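Dennis Mapplebeck has sold tableware from his shop in Gristow for 19 years, and he still sets a table before he puts a price on anything. "You can't judge a cup on a shelf," he told me, pouring tea for us both. "It wants a saucer under it and a plate under that – then you know."

He keeps the cloths plain and the colors pale, mostly whites and soft blues, with a dark line at the rim where he can get it.

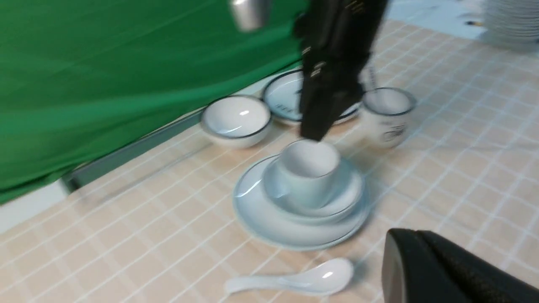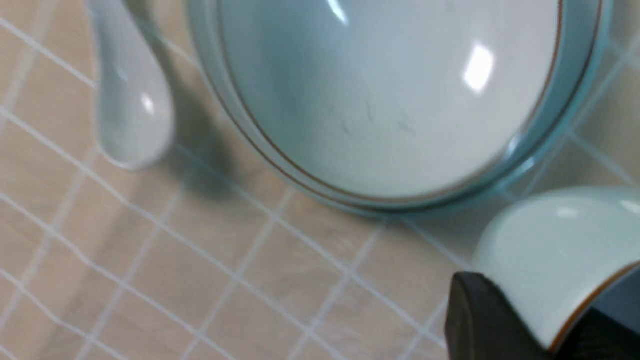
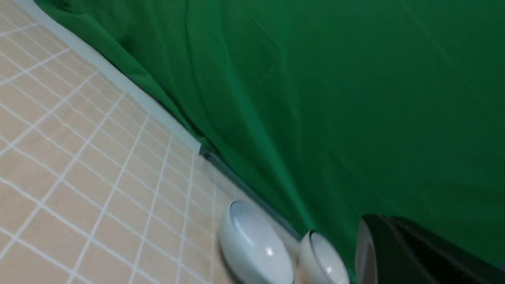
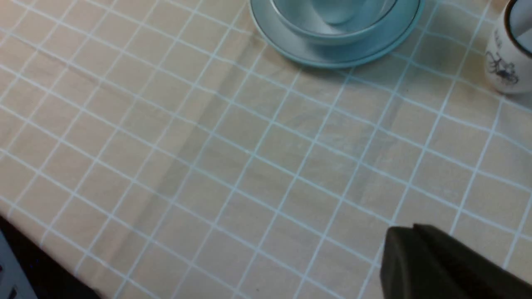 Pale squares and a green cloth. In the first picture, cup, saucer and plate are stacked the way Dennis likes them.

We got to talking about soup spoons, which he is very fond of. "My mother kept hers in a drawer in Pradness and we only saw them on Sundays, and I thought, well, what a waste! Use them for cereal, use them for jam." He used to let people buy only full sets, 55 pieces at a time, and he gave that up after a long chat with old Mrs. Pintér, who lived alone and wanted one good bowl. She came back in March for the mug to go with it.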